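Ustgate Scarf Ring Set: Data Card
Version 8, July
Maintainer: Panagiotis Manolakis, Mamitz Institute

Summary

The Ustgate set documents scarf rings and plain cloths laid on tables, for use in the study of household accessories. It holds 3,000 pictures in 149 folders.

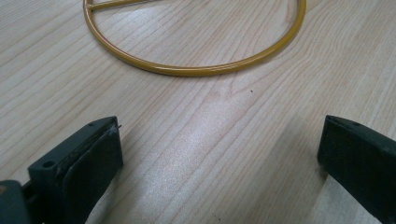
Scarf rings are cataloged by shape, finish, and color. Shape is recorded first and includes any inner bar. A yellow ring with a straight crossbar joined to the inside of its rim is entered as "ring, barred" — the bar is never listed as a separate item. Color is entered in everyday words.

Cloths are cataloged by color and by state: flat, folded, or bunched.
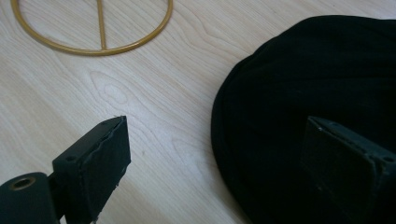
Where the type of fabric is uncertain, the field is left blank. Contributors should not guess from thickness alone.

Known limits

Rings are often shown only in part, so diameter is not recorded. The Vincze and Stunham folders, 43 in all, use an older color list.

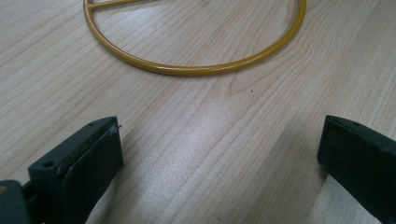 Yellow barred ring lying flat on a light wooden tabletop.

Corrections may be sent to the maintainer with the folder number.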